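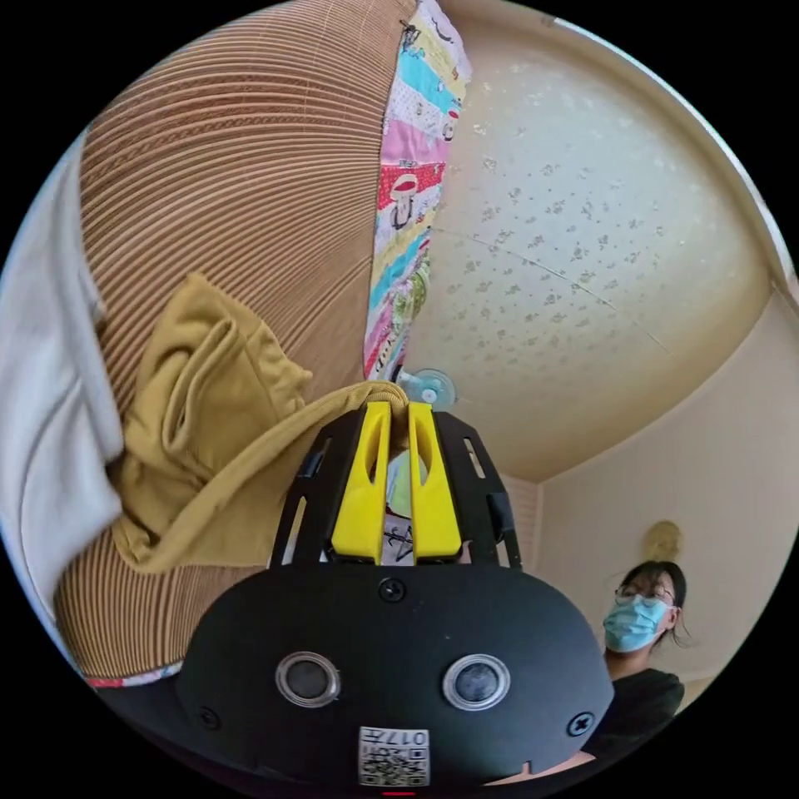

# Suction cups and hanging things up: your questions

I get a lot of mail about this since I moved into my rental in Gromville, where I'm not allowed to put a single nail in the wall. So I hang everything I can with suction cups!

**Which surfaces work?**
Glass, glazed tile, glossy metal. Painted walls are hopeless (I've tried, many times, usually at midnight).

**Mine keeps falling off. What am I doing wrong?**
Probably grease. Wipe the spot with rubbing alcohol, let it dry, then press from the middle out. If the cup has gone stiff, soak it in hot tap water for a few minutes and it should soften right up.

**How much fabric can one cup hold?**
I stick to light stuff, like a cotton scarf or a little banner. My big Cordeiro quilt came down on my head in April, so that one lives on the sofa now.

**Do you ever take them down?**
Yep, every couple of weeks. I rinse them, dry them and put them back. My friend Mikkel Mogensen never touches his and says they're fine, so who knows.

**Clear or colored?**
Clear, for me. It disappears next to bright fabric, and I'd rather look at the fabric.

**Can I sew a loop on instead of using a clip?**
Please do! Clips leave dents. I use a scrap of ribbon, folded double, stitched at the top corners.

**Where do you buy yours?**
The hardware place on the corner, 35 cents each if you dig in the bin by the register.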